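3.2 What the Fingers Cost
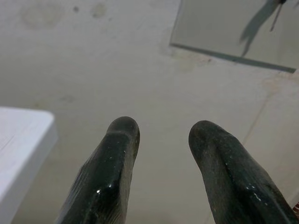

Figure 4. Wrist-camera view of the open gripper above the work surface. Grayish patches show on the tips and edges of both fingers.

The equipment plan for the Urrego cell was drafted in March by Bermúdez and Helmy, and it treated the arm as the expensive part. This is a common view among people who have bought one arm. The quote from Brimus ran to several pages on the arm and its controller, and gave the gripper fingers a single line, between the power cord and the shipping.

We budgeted one pair of fingers for the full study. The fingers are dark and blunt-tipped, with a ridge down the inner face (Figure 4), and they were entered in the plan as fixed hardware, to be written off over the same period as the arm. Arboleda, who had run a similar cell before, wrote "optimistic" in the margin. His note was filed.

For the revised plan we moved the fingers to the supplies budget, alongside wipes and tape, and set a replacement point of 4,000 grasps per pair. The number is a planning figure. We picked it so that swaps would fall between test blocks, and we make no claim that a finger knows when it has reached it. At 42 dollars a pair, the parts themselves hardly matter. The labor does: each swap means a new calibration, and the first plan gave calibration no hours at all, apparently on the theory that it would happen at lunch.

The work surface got the same treatment. Stains and smudges like those in Figure 4 do not stop a grasp, but they do turn up in the camera data, and Lozano argued for a line to cover resurfacing. Ostermann, who signs the orders, approved 50 dollars and asked whether we had considered soap. We have since added soap.

Sendonano offered a service contract covering the arm, the controller and the wrist camera. Fingers were excluded on page two. We declined the contract and put the money into spare pairs and paid calibration time, as set out in the next section.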